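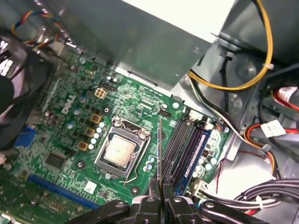
*Dell motherboard, processor in its socket.*

**April 2002, workshop notebook, paper and mounting**

Continuing with the wall piece by Maj-Britt Åberg for the Mokgethi gallery. The previous page ends in the middle of the pin test, so I repeat the situation shortly.

The work is 3000 folded paper leaves, each fixed with one pin into a painted panel. It was last shown at Arnier, and there the leaves were put up with a different pin, longer and with a flat head. The artist does not want the flat head any more. She wants that the pin is not seen from two meters. Our job is the new pins, the panels, and repair of the leaves which came back bent or torn.

## Sorting of the leaves

Finished with the sorting. I made the piles like this:

- good, can go up as they are
- bent at the fold, need humidity and weight
- torn at the pin hole, need a patch from behind
- stained

The good pile is 2000 leaves. The pile with torn holes is bigger than I wanted. Most of the tears go upward from the hole, and I think the leaf was pulled down while the pin was still in. It must have been at the de-installation. In the condition report from Arnier there is nothing about it, the report only says "light handling traces". I wrote them a polite letter and asked for the notes from the person who took the work down, if there are any.

The stained leaves are few. The stain is yellow and sits at the tip. I tried with a dry sponge on one of the leaves and it changed nothing, so I stopped. I will ask the artist before doing anything with water. She told me on the telephone that she does not mind yellow if it comes from light, but she minds it if it comes from fingers. I can not tell her yet which one it is.

## Patches

Tested two papers for the patch, both toned with the same gray as the leaf.

The thin Japanese paper disappears very nicely from the front. When the leaf is pinned again through the patch, the hole stays round. I pulled with the small spring balance and the patch held longer than the old paper next to it, so the leaf would tear again in a new place before the patch gives up. I am not sure this is good. A colleague in the frame room thinks the patch should be weaker than the leaf, and I agree with her in principle. But then we have leaves on the floor during the opening.

The other paper, slightly thicker, shows a hard edge when light comes from the side. In Mokgethi the light does come from the side (see the plan, the window on the short wall stays open). So no.

Paste: wheat starch, cooked here. The Juveck paste which was in the cupboard I threw away, it had no date on it and it smelled sour. Please do not buy the big jar again, we never finish it.

Time for one patch is less than I feared when I do them in rows. Tear, tone, paste, blotter, weight, next. I change the blotter after every row. If somebody helps with this: the weight must be on before the paste gets dull, otherwise the leaf curls toward the patch and it has to be done again.

## Pins

The Prulau pins arrived, 200 pieces as a sample. They are steel, painted at the head. First impression is good. The head is small and the color is close to the panel, maybe slightly more blue.

Problem: the paint on the head comes off when I push with the brass pusher. With the wooden pusher it stays. With the thumb it also stays, but my thumb was not happy after one row. I turned a new wooden pusher with a shallow cup in the end, and it works, but the cup wears out and then the pin goes in crooked. We need to have several of them ready for the installation, pear wood if there is some left in the rack.

Angle. The artist's drawing shows the pin slightly upward, so that the leaf hangs away from the wall and makes a shadow. At Arnier they were straight in, one sees it in the catalog. I made a small guide from card, a wedge with a slot, and with the guide everybody gets the same angle. Without it my rows look tired after a while, all the pins start to go down.

I have not tested the pins for rust. They go into the humidity box together with three leaves from the stained pile and I look at them in two weeks.
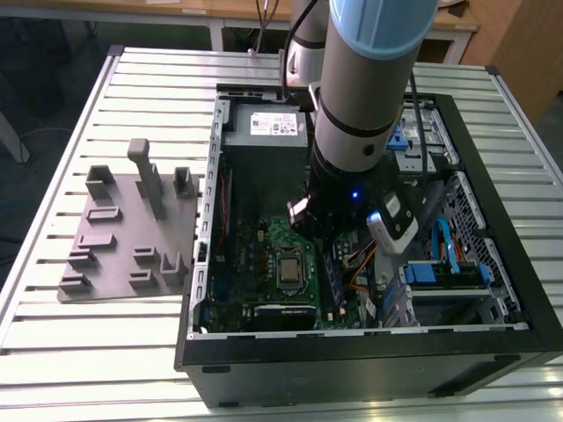
## Panels

The panels are poplar board with a soft layer glued on the face, then canvas, then paint. The first sample panel was too hard. The pin bent before it was in to the depth. The second one has a thicker soft layer and takes the pin well, but when a pin is taken out and put in again at the same place it is loose. For the artist this is important, she moves leaves until the last hour.

Possible solution is to let her place the leaves first with temporary pins which are thinner, and only then we go over the wall with the Prulau pins. It doubles the work. I wrote it to her as a question, with both sample panels in the package.

Joints between the panels: she accepts that the joint is visible, if it is vertical and straight. No filler then. This saves us some days.

## Still open

- answer from Arnier about the tears
- color of the pin head, ask Prulau if a warmer gray is possible
- who drives the panels, and if they fit upright in the van
- the plan from Mokgethi has two different heights for the same wall, I need one height
- final layout drawing, promised for September, it is too late for us, ask again
- new blotters, the old ones have fibers coming off

The toned paper is in the flat drawer under the window, in the folder with the green string. Do not take the sheets on top, they were toned with the wrong batch and I keep them only to compare.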